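Home | Projects | Literature | Languages | Student Life | Contact

Reading a Small Collection: A Report on "The Salt Road to Plullton"

Student project report, second year, Department of Modern Languages
March 20, 2019

1. Why I chose this book

For our reading project we had to choose one book of short stories or poems from a small publisher and write a report on how it is built. I chose "The Salt Road to Plullton", a collection of stories from Fimus, a small press which prints only a few titles every year. I found it in the library of our department, on the shelf for donated books. It had been borrowed only one time before me.

English is my third language, and I wanted a book with short parts that I could read two times. The collection has eight stories. The longest takes one evening and the shortest takes the time of a bus ride.

2. What the book is about

All eight stories happen in Plullton, a town near the sea where people used to make salt. The salt works are closed when the first story begins. The people who stay there repair nets, rent rooms, or wait for letters. In "The Weigher" an old man continues to go to the weighing house every morning, and he writes zero in the book. In "Two Sisters, One Coat" the sisters share a winter coat and must decide who goes out. I liked this story the most, because the coat is described only once and after this we always know who is wearing it from the way the other sister speaks.

The last story, "Koltavgate", is different. Koltavgate is the name of the street where the bus stops, and each person from the earlier stories walks through it on the same afternoon. They do not know each other's troubles, but the reader knows them.

3. How I worked

I read the book first without a dictionary, and I marked the words I did not know with pencil. In the second reading I looked for these words and wrote them in a notebook. I also made a table with the name of every character and the story in which he or she appears. From this table I saw that three characters appear in more than two stories: the weigher, the younger sister, and the driver of the bus.

My teacher suggested that I also look at the length of the sentences. I did this by hand for "The Weigher" only. The story has 1,322 words, and most of its sentences are very short. When the old man remembers his work, the sentences become long, and they return to short when he closes the door. I did not notice this when I read for pleasure.

4. What I found

The main idea of my report is that the book is between a collection and a novel. Each story can be read alone, and I tried this with a friend, to whom I gave only "Two Sisters, One Coat". She understood everything. But she did not understand why the bus driver refuses the money from the younger sister at the end. The answer is in "The Weigher", in one sentence, where we learn that the driver ate at the sisters' house as a boy.

There is one story which I think is weaker. It is called "Rodrigues", after the shop where the town buys its lamps and its bread. The story is mostly a list of what is sold and who has a debt. I understand that the author wants to show the whole town through one counter, but there is no change from the first page to the last.

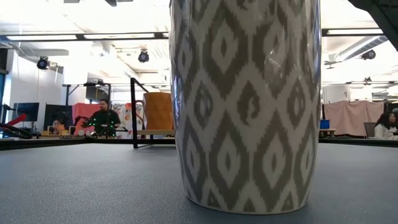

Another difficulty for me was the dialog. The author does not use quotation marks, and in the scenes with three people I often had to go back and check who was talking. Perhaps a native reader has less trouble. After the fourth story I was used to it, and I started to hear the voices better than in books with marks.

5. What I would do next

In April I will present this report to the class, with the table of characters on paper for everybody. If I have more time, I would like to compare the order of the stories with another order. For example, if "Koltavgate" came first, we would see all these people as strangers, and then learn who they are. I think it would be a colder book.

I also want to translate "The Weigher" into my own language. The first page is already done, but the word "weigher" itself I could not solve yet.

Comments

netmender: Thank you for this. I also got lost in the dialog, and English is my first language!

pagecorner: I disagree on "Rodrigues". The debt of the schoolteacher gets bigger on every page, so there is a change. Please read it again.

lit_second_year: Can you put the table of characters here too?

Previous project | Next project | Back to top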